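Herkwood opens its first menswear shop in Stirkport, and the knitwear is the star

2 January 2020

Stirkport shoppers who have been ordering their Herkwood polos by mail for years can finally go and try one on. The knitwear label opened the doors of its first shop this morning, on the corner of Pomare Street and the old tram terminus, and by the time we got there the line already reached the bakery!

Inside, it is all about shirts and sweaters. There are 42 styles on the rails for the opening season, from short-sleeved cotton pique polos in the colors you would expect (navy, white, a good bottle green) to heavier long-sleeved ones with a ribbed collar that sits flat under a jacket. The merino range is along the back wall, and that was where most people were headed. The wool is fine enough to wear next to the skin, and the striped cardigan with the shawl collar was being passed from hand to hand all morning.

Faizal Ismail, who designed the collection, was on the shop floor from opening time, folding things as fast as customers unfolded them. He was especially keen to show off the new placket on the long-sleeved polo, which has two buttons in place of the usual three and a strip of woven tape inside so that it keeps its shape in the wash.

"I've been wearing the sample since July and it still stands up like it did on day one," he said. "I wash it with everything else. I don't baby it."

The fit has changed a little too. Regular Herkwood customers will notice that the body is slightly longer than before and the sleeve a touch narrower, so anyone between sizes may want to go up one. The staff are happy to let you take several into the fitting rooms, of which there are six, all with proper hooks and a stool (a small thing, but anyone who has tried to change boots in a curtained cupboard will appreciate it). 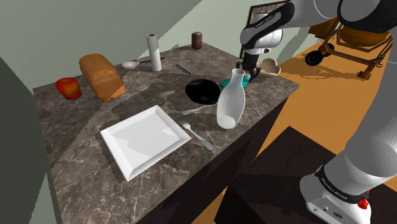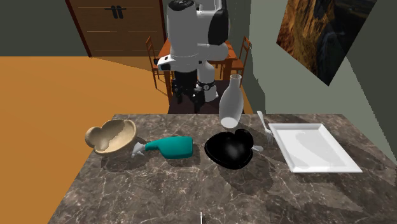
Prices are kinder than we had feared. The short-sleeved polo starts at $50, and the long-sleeved one is not much more. Merino costs extra, of course, but the opening week brings a discount on last season's colors, and there were still plenty of mediums and larges on the sale table when we left. Small sizes were going quickly - the burgundy crew neck had already sold out in small before lunch.

The other big draw is a line of scarves and socks made with Clalismont, the small French mill that has been supplying Herkwood with yarn for its sweaters. Gaëtan Gilbert came over from the mill for the opening and spent a good part of the morning explaining yarn weights to anyone who asked, and quite a few who hadn't. The scarves come in a loose basket weave and a tighter herringbone, both in undyed wool, and they are lovely. We came home with the herringbone.

"People in this town know what wind is," Gilbert said. "They feel the cloth, they hold it up to the light, they pull it a bit. I like that very much."

Clalismont socks are sold in pairs or in a box of six, and the mill will also be making a Stirkport-only hat in harbor blue. It was supposed to be in the shop today, but the delivery is running behind and the staff are taking names for the first batch.

Alterations are offered on the premises. Sleeves and hems can be shortened while you wait if the sewing room is quiet, or by the next day if it isn't, and there is no charge for anything bought at full price. The shop will also mend older Herkwood knits for a small fee, moth holes included. Bring them in clean, please, and folded in a bag.

Women's sizes are not part of the opening range, though several of the customers we spoke to were buying the smaller polos for themselves and asking when there would be more. Ismail said a women's cut is being worked on and that he would love to have it on the rails by next winter.

The shop is open every day except Sunday, with late hours on Friday. Gift cards can be bought at the counter, and anything bought by mail can be exchanged there as long as the tags are still on. Parking behind the tram terminus is free for the first two hours.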